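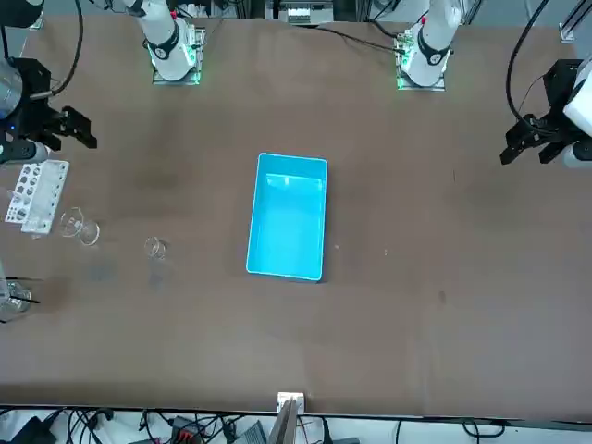 The Glassware Problem

After school at Lukoscombe, a club teaches two arms to clear up a chemistry bench

Ten past four and the argument is about a beaker.

It has been about a beaker since April. The lab robotics club at Lukoscombe meets in the old prep room behind chemistry, and this year's project is called Grikska, after a word one of the Year 12s made up and then refused to explain. Two arms, one table, a lot of glass. The task sounds like a punishment: pick up what's left out after a practical and put it in the tray. Blue tray, always the same tray. Anyone who moves it between runs has to write it in the log.

"They wanted to do football," says Maureen Blackburn, who teaches chemistry and started the club with a budget of 300 pounds and a key to the room. "Everyone's first idea is football. I said fine, but who's washing up?"

The arms came later, on a long loan from Akinola, an engineering firm up the road whose apprentices still drop in when something needs rewiring. Something usually does. The students do most of it themselves now and there's a rule about labelling cables that is followed by perhaps half of them.

Glass is horrible for this. Cameras look straight through it. On a brown table a small clear beaker is a bit of shine and a rim, and if the blinds are up the shine moves. The club's first program found the test tube rack every time, white plastic, rows of holes, lovely. Then it would go looking for the beaker and settle on a patch of reflected window.

So they changed the question. Instead of asking the software where the beaker is, they drive the arms by hand through the whole job, over and over, and let it learn from the recordings. One student on the controls, one watching the table, one keeping the log. A set is 100 runs. Somebody has to do the resetting as well, putting the pieces back out in a new arrangement, and this is the job people hide from.

Watching it is slow going. The grippers come in from the sides, fingers pointing at the middle, and hover. Then a long nothing. Then a small movement to the left and a groan from the back of the room.

Two fingers, flat ones. A round dish doesn't want to be held by two flat fingers, it wants to turn. They tried rubber sleeves cut from a bicycle inner tube. Better grip, but the sleeves stuck to the dish and wouldn't let go over the tray, which caused a fortnight of bad tempers. Foam was next. The foam shed. At the moment they're back to bare fingers and a slower close, and the log has a column headed "slip?" with a great many ticks in it.

The rack is a two-handed job, or that's one school of thought. The other school says one arm can do it if it takes the end and tilts. Both schools were in the room when I visited and neither was giving way. It got quite loud.

Valentin Vidal, in his second year with the club, is on the one-arm side. He is also the one who wrote the rule that the arms must never cross over the tray, after they did. "It was like watching two people try to get through a door," he says. "Very polite. Then not polite." Nothing broken but a test tube, and the log for that afternoon just says OH NO in capitals, then the time.

They break less than I expected. Blackburn buys the cheap stuff and keeps a dustpan on a hook, and safety specs are on before the power is. Nobody reaches over the table while the arms are live. She says this perhaps ten times an hour, not looking up from her marking.

In the summer term they take Grikska to the Wemeck Schools Challenge, where teams get a bench they've never seen and 2 attempts at it. Scoring is out of 100, with marks lost for drops, for touching the table and for running over time. Last year Lukoscombe came next to bottom. The hall had strip lights, the prep room doesn't, and the thing froze over the tray with a petri dish in its grip until the buzzer went. They've practised under every lamp the school owns since then, including one from the drama studio that trips the fuse.

Will it be better this time? Vidal thinks so. Blackburn thinks they should of started on the strip lights sooner and has told them. The Year 9s, who joined in a lump after an open evening, mostly want to know when they get a go on the controls. Soon. Resetting first.

By twenty past five there's one more run left in the set. Rack out, at a bit of an angle. Beaker a little nearer the front. Someone asks if the tray has been moved and teh whole room says no.

Specs on. Go.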